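How we moved our toddler from a crib to a floor bed (and got some sleep)

I put this off for months. My son had been perfectly happy in his crib, I'd been perfectly happy with him in a box he couldn't get out of, and I saw no reason to mess with it. Then one night in February I heard a thump, followed by footsteps, followed by a small person next to my pillow asking for toast. So that was that!

He was a few weeks past two at the time. A few readers have asked me to write down how we did the switch, so I'm putting it all in one place. Your kid is not my kid, so take what's useful and skip the rest.

Before you start

If your child isn't climbing out yet, you can wait. I wish I'd known that with my first, because we rushed her into a big bed at 19 months to free up the crib for her brother and it was a mess. She wasn't ready, I was enormous and tired, and we ended up borrowing a second crib anyway.

Try not to stack it on top of something else big, either. We had just finished weaning him off the pacifier (two rough weeks, another post), and I would have loved a longer gap between the two.

Get the room ready

Once they can leave the bed, the whole room is the crib. Get down on your hands and knees and have a look at it from their height – I felt silly, and I also found a cord behind the curtain that I'd walked past every day of his life. 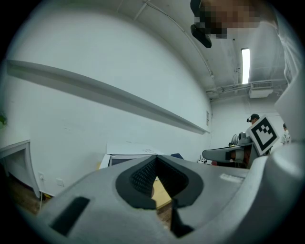 Anchor the dresser and the bookcase to the wall. Ours came with little brackets that we'd tossed in a drawer and forgotten, and my husband put them on in one evening. Cover the outlets, tie up the blind cords, and move the diaper cream somewhere very high. Very, very high. I'm still finding it in the carpet.

We took almost all the toys out too and left a basket of board books and his stuffed rabbit.

Pick the bed

We went with a plain Temlow floor frame and put the crib mattress straight into it. Same mattress, same sheets, same smell, and I think that helped more than anything else we did. I'd looked hard at a house-shaped one from Tsoukalas, with the roof and the little chimney, but it would have blocked the closet door and I couldn't talk myself into it.

Whatever you choose, lift the mattress now and then so air can get underneath.

The first week

1. Let them help. He carried the pillow in and told everyone it was his "low bed." He still calls it that.

2. Do naps first if you can. We did four days of naps in the new bed before we tried a night, with the crib still standing in the corner.

3. Keep bedtime boring and the same. Bath, pajamas, two books, one song, lights out. If you add a third book on night one to be nice, you will be reading three books until he goes to college.

4. When they come out, walk them back. Few words, no cuddling on the couch, no toast. I said "It's sleep time, I love you" and that was my entire script. The first night I said it so often that it stopped sounding like English.

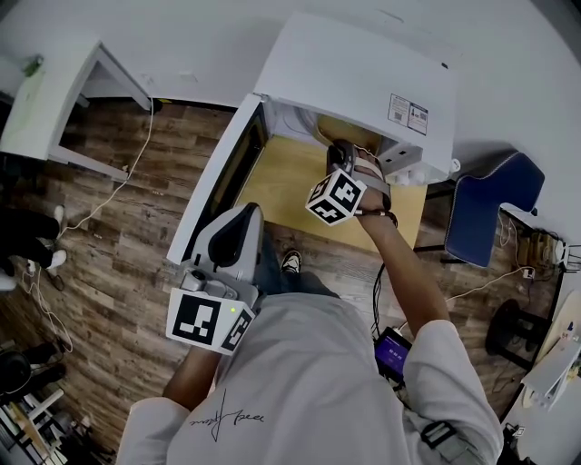
5. Decide on your morning rule. We use an okay-to-wake clock from Todeck that turns green at six thirty. It took him over a week to care about it, and now he's terribly strict and sends his sister back to her room if it's still dark.

If it goes badly

Night three was our worst. He cried, I cried, and my husband slept on the rug. I left a long, whiny comment on Thijs Michiels's sleep blog and he wrote back that I should give it two full weeks before deciding anything. It was good advice. By day twelve he was getting up once, maybe, and usually for water.

If you get to two weeks and everyone is still miserable, I see no shame in putting the crib back up, provided they're not climbing over the rail. We kept ours in the garage until spring, just in case.

And if you wake up to find them asleep on the floor next to the bed, just throw a blanket over them. Mine did that for most of a month.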